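Reading time: 3 min

FOR RELEASE IN JULY

KULLGATE ROBOTICS CLUB TO ENTER SKIRDALE TIDY-UP CHALLENGE, HAVING PRACTICED TIDYING UP

Parents express cautious interest

KULLGATE – The Kullgate Student Robotics Club will enter the Skirdale Tidy-Up Challenge this summer, a contest in which student teams teach a machine to do what most of their own families gave up asking for years ago. The club's entry is called Clarno. It is meant to pick things up and put them somewhere sensible, and it has so far shown real talent for the first half.

The Challenge, now in its third year, gives each team seven minutes with a table of household objects the students have never seen. Points are given for every item moved to the right place without being dropped, squashed or launched. Last summer Kullgate finished second from the bottom, ahead of a team whose entry did not switch on. The club would like it known that second from the bottom is still a placing.

This year the students threw out most of the old program and started again with examples. Members work hand-held grippers through the pick-ups themselves, and the recordings go into training Clarno. The club has collected 832 recorded pick-ups since the start of the spring term, most of them made after homework, or at least after homework was said to be finished.
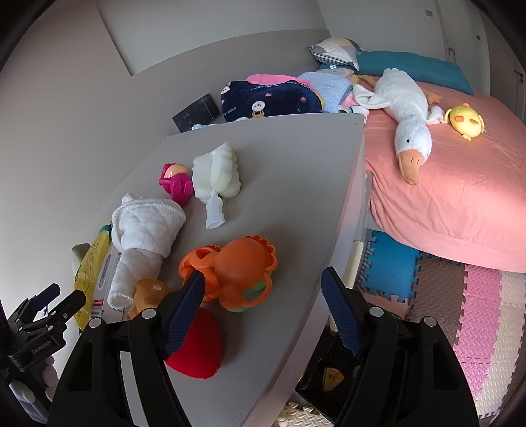 Practice for the Skirdale Tidy-Up Challenge, with plush toys, a watering can and a goose in reserve on the bed.

Soft things have turned out to be the hard part. A wooden block stays the same shape whichever way it is picked up, and last year's entry was very good with wooden blocks. The Skirdale table had two of them. Everything else was floppy, fuzzy or round, and the club's machine spent much of its seven minutes patting a sock.

So this year's practice leans heavily on the toy box. Students are asked to change the layout between recordings and to avoid lining things up neatly, an instruction that has met with no resistance at all. They also record their misses. A pick-up that fails goes in a separate folder and gets talked over at the next meeting, where the discussion is sometimes technical and sometimes about whose turn it was.

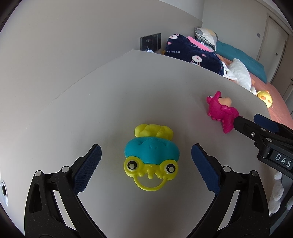 Scoring at Skirdale is stricter than it sounds. Judges take off points for touching anything other than the item being picked up, so teams that grab in a hurry tend to pay for it twice. The club now spends a good part of each session on the approach alone, before anything gets lifted. A toy like the green and teal frog, with its bulging eyes and a thin loop under its face, gives students plenty to argue about: whether to close on the wide middle, or go for the loop and hope. The club has held a vote on this sort of question 3 times and has 3 different results.

Clarno itself will stay home until the week of the contest. Its arm was built from a kit, its base was built from a second kit, and the part joining them was built by the students and has been rebuilt since. Kerslake Hardware of Kullgate supplied bolts, brackets and a great deal of patience at the counter, and the club thanks the store for all of it.

Before Skirdale, the club will hold an open practice at the Kullgate Public Library, beginning at 2 p.m. Visitors may bring one clean, soft, unbreakable object for Clarno to try. Objects will be returned, though the club makes no promise as to which corner of the room they will be returned from. There is seating for 50 and admission is free.

The club is open to students in grades 7 through 12, and no experience is needed. New members start on the grippers at their first meeting and are usually giving advice to everyone else by the second. Sign-up sheets will be at the library door, along with the schedule for the fall term.

Press and membership questions can be sent to the club through the Kullgate Public Library front desk. Replies are written by students and may arrive after bedtime.

Get club news by email. You can unsubscribe at any time.

Contact | © Kullgate Student Robotics Club | Back to top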